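Start with the table, says the woman who buys the robots

2020-04-11

Gladys Rotich has been buying equipment for other people for most of her working life, and she still gets a small thrill when a parcel arrives. "My husband says I am the only person he knows who reads a packing slip for pleasure," she tells me, laughing. "He is probably right. But you learn a great deal from a packing slip!"

For the past few years her parcels have mostly had to do with robots. Rotich plans the spending at Menside, a small workshop that teaches robot arms to handle everyday household things – cloths, bowls, cups, the odd stubborn lid – and she is the person who decides, with a good deal of help and a good deal of arguing, what gets bought, what gets printed and what has to wait until October, when the new budget opens.

We had arranged to talk for half an hour and went on for nearly two. She made tea twice at her end of the line, and I made it once at mine.

I began by asking what newcomers get wrong. She didn't need to think. "They start with the arm," she said. "They come to me with a brochure and they have already fallen in love. I was the same. When I joined, I wanted the Bandberg, because it was beautiful and it came in a case with foam cut to shape. Then Lenka sat me down and asked me where I was going to put it."

Lenka Tichý runs the bench work, and it was she who drew up the first proper equipment list the workshop ever had. It began with a table. After that came lighting, clamps, sockets, spare cables and a shelf for spare cables, and only on the second page did it get round to anything that moved.

"I thought she was teasing me," Rotich said. "She was perfectly serious. A wobbly table will spoil a whole week, and you will spend that week blaming the motors."

The Bandberg was never ordered. What Menside works with now are printed arms, put together in the workshop from plastic parts and bought-in servo motors, and she has grown very fond of them.
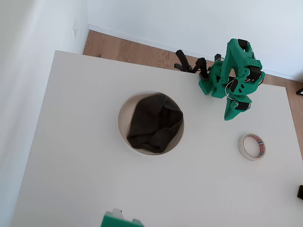 "The thing people forget about a printed arm is that the plastic is the cheap bit," she went on. "It's the servos that cost you, and the hours. Somebody has to stand there and build it, and then somebody has to take it apart again when a joint starts to feel rough. I put those hours in the budget now as a line of their own. For the first year I didn't, and I got a very polite note from Vojtěch."

Vojtěch Sokol keeps the accounts. The note, which she has kept, pointed out that the spares had come to 1,321 euros against a planned 1,093, and asked whether she might like to have a chat. They had the chat. Out of it came a rule she still follows, that 30 per cent of whatever an arm costs to build is set aside on the same day for looking after it.

Does it ever get spent on something else? "Oh, of course it gets spent on something else," she said. "Last year a bit of it went on a kettle. But it's there, and when a motor goes I can say yes to a new one the same morning, and people stop hoarding them in drawers. They really did hoard them. I found 4 in a biscuit tin."

She is less certain about the larger purchases. Menside has been looking at a ready-made arm from Zeltorer, and opinion in the workshop is divided. Ľubica Hubáček, who writes the software, would like one tomorrow, mostly so that she has something to test against that she didn't have to screw together herself. Amra Nikolaidis would prefer to spend the money on a second full bench and more of what they already know how to mend.

"I go back and forth," Rotich admitted. "I had Amra on the telephone for an hour and I agreed with every word, and then Ľubica came by and I agreed with her as well. So I've asked for the loan of one, for a month, and I've asked what the service contract costs in the third year. They always tell you the first year. You want the third."

Her other habit is to ask what the machine will be doing on an ordinary afternoon. A supplier will show a film of an arm stacking boxes at great speed, she says, and she'll ask whether it can pick up a tea towel. Folding is harder still, and she has learned to be patient about it. Soft things are a large part of the work at Menside, so a gripper with fingers that can be changed cheaply is worth more to her than a faster motor.

There is also Pinto, which is the name of the planning spreadsheet and was, I gathered, once the name of somebody's dog. Everything goes into Pinto, down to the rolls of tape. Rotich used to leave out the small things, thinking it fussy to write them down, until she noticed how often work stopped for want of one.

"Tape, cable ties, the right little screws," she said. "I buy far too much tape now. Lenka has asked me to stop and I've told her I'll think about it."

She was called away then – a delivery at the door, two boxes, one of them larger than she was expecting – and she asked me to hold on while she found the packing slip.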